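年末の台所まわりと、オートミールの話
12/29/23

仕事納めが昨日だったので、今日は朝から台所の棚を片付けた。賞味期限の切れた乾物がいくつか出てきて、去年も同じことを書いた気がする。

今年いちばん変わったのは朝食だった。6月に健康診断の結果が返ってきて、LDLコレステロールが前の年より高かった。再検査というほどではないが、医師に朝は何を食べているか聞かれ、菓子パンとコーヒーと答えたら黙ってメモを取られた。その帰りにスーパーでオートミールを買った。

最初に買ったのはNakellのロールドオーツで、大袋しかなかった。水で煮るだけだと正直きつい。三日目でやめかけて、だしと溶き卵を入れる方法に変えたら食べられるようになった。鶏がらスープの素でもいいが、塩分が増えるので週に2回までにしている。

夏の間は前の晩に牛乳に浸しておくだけにした。火を使わないのは楽だが、冷蔵庫の棚がひとつ埋まる。涼しくなってからはまた鍋に戻した。電子レンジは吹きこぼれる。深い器を使えばいいと書いてあるサイトが多いが、うちのレンジでは深さを変えてもだめで、500Wで短く分けて加熱するのがいちばんましだった。

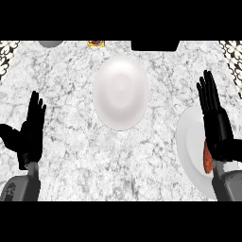

途中でCosisのインスタントタイプも試した。粒が細かくて、お湯を注いで少し置けば食べられる。そのかわり腹持ちが悪く、十一時前には空腹になる。出張のときに小分けにして持っていくぶんには便利だと思う。値段はNakellより少し高い。Palaciosのスティールカットは近所に売っておらず、通販で一袋だけ取り寄せた。歯ごたえがあって好みだったが、煮るのに時間がかかるので平日は無理。休みの日に食べている。

記録はIdimumという食事アプリの無料版でつけた。バーコードの読み取りが日本の商品に弱く、半分くらいは手入力になる。広告も多い。それでも続いたのは、朝食の欄だけ埋めればいいことにしたからで、昼と夜はほとんど空白のままだ。数えてみたらオートミールを食べた日は236日ある計算になってしまい、おかしいと思ったら、8月に一日分を重複して登録していた時期があった。正しい日数はもうわからない。

一食の費用は、卵とねぎを入れてだいたい57円。菓子パンのころよりは安いが、そのぶんいいコーヒー豆を買うようになったので、食費全体はあまり変わっていない。

体重もほぼ横ばい。コレステロールは次の健診まで測らないので、効果があったかどうかはまだ書けない。昼の眠気は前より軽い気がするものの、席替えで窓際から離れたせいかもしれない。

正月は餅を食べるので、オートミールは四日まで休む。棚の奥から未開封のきな粉が出てきたので、それを先に使う。期限は2月だった。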